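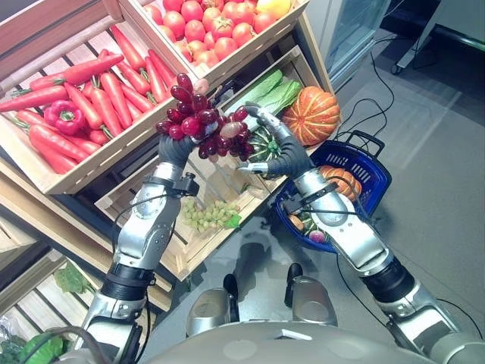
Search this site Enter keywords Go

Honddale Allotment Water Group
Minutes, Jul 28, 2022

1. Minutes of the last meeting
Approved with one correction: the Flutside valve is a gate valve.

2. Supply line
C. Insaurralde reported low pressure at the Dorkau end. The 200-foot section past the pump house will be replaced with wider pipe. Quote received from Huenchumán: $800, parts only. Accepted. Work to start in November, after shutoff.

3. Meters
Five meters read zero for the quarter. Plot 14 to be checked first. Readings go to Cristóbal Insaurralde by email.

4. Produce table
Hours unchanged. Crates to be stacked off the path so the hose bib can be reached.

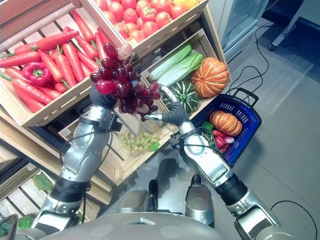 Item 4: red grapes at the produce display.

5. Other business
Backflow test certificate still outstanding. Carried over.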